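4.2 Surface masking from the wrist view

The grasp planner in Entili takes one wrist image per step and needs to know which pixels belong to the support surface. Earlier versions fitted a single color model to the surface and treated everything else as a candidate object. On plain tabletops this worked well enough. On patterned ones the planner proposed grasps on veins and patches in the stone pattern, and the arm closed on nothing.

We replaced the color model with a small segmentation network, Finar, trained on 824 wrist images labeled by hand. Labels cover four classes: surface, object, wall and gripper. Marks on the surface, such as specks and thin lines, are labeled as surface. Figure 6 shows a view of the kind that caused trouble, with a green marble-patterned surface, orange veins, and a teal container only partly visible at the right.

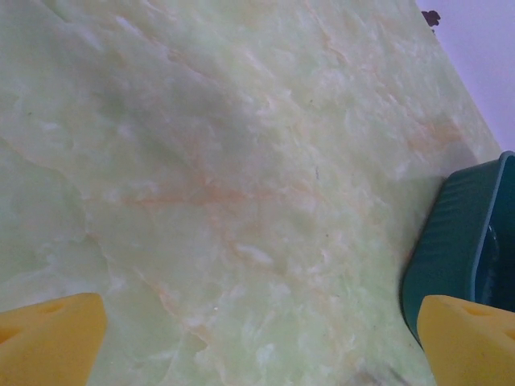

Does the planner need a depth image to reject the surface pattern?
The mask is computed from color alone. Depth is used afterward, when the grasp height is set.

Figure 6. Wrist view with the two yellow fingers spread apart over a marble-patterned surface.

The gripper class needs separate treatment. A fixed finger mask was tried first, but it has to be redrawn whenever the opening width changes. Finar predicts the finger pixels instead, and the planner removes them before it looks for object edges. Where a finger overlaps an object, the hidden part of the outline is left open and no grasp point is placed on it.

Objects that run out of view are handled by a rule in the control loop. If an object mask touches the image border, the planner requests a short sideways move and a new image, up to a limit of 2 moves. We tested this rule over 100 trials on patterned surfaces. The planner reached a complete outline in 76 of them. Most of the remaining trials ended at the move limit. The labeling tool was written by Teguh Saragih and is part of the Dramico package.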